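Spacing around a countertop toaster oven on a white work surface
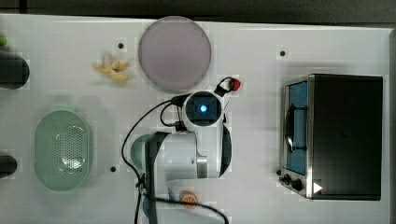
Our household is preparing a shared kitchen table for regular use and would appreciate guidance on arrangement. The toaster oven is to remain at the right-hand side, with its door opening towards the left. A large round plate and an oval colander are also kept on the table. How much room should be left in front of the door, and may the colander stay out while the oven is in operation?

Posted February 2, 2019

Hamdale
The manufacturer's manual takes precedence over any general advice, and the clearances printed in it should be followed at the sides, back and top. In front of the door, allow enough space for the door to open fully and for a hot tray to be set down. In our kitchen we keep 12 inches clear. Please confirm what your colander is made of before leaving it near the oven. Plastic items should be moved well away before the oven is switched on - a shelf or cupboard is preferable. The same applies to tea towels, paper bags and packaging.

Bralline
Put the colander beside the sink. Ours lives there and it is no trouble.

Ong
I agree with the first reply and would add two points. The plate should not be used inside the oven unless it is marked as oven-safe, and a cold plate should not receive a hot tray. A heatproof mat is the proper resting place. Secondly, the power cord should run behind the appliance and directly to a wall outlet, without an extension cord. We rearranged our own table in August and found that keeping fruit at the far end from the oven also helped it to last longer.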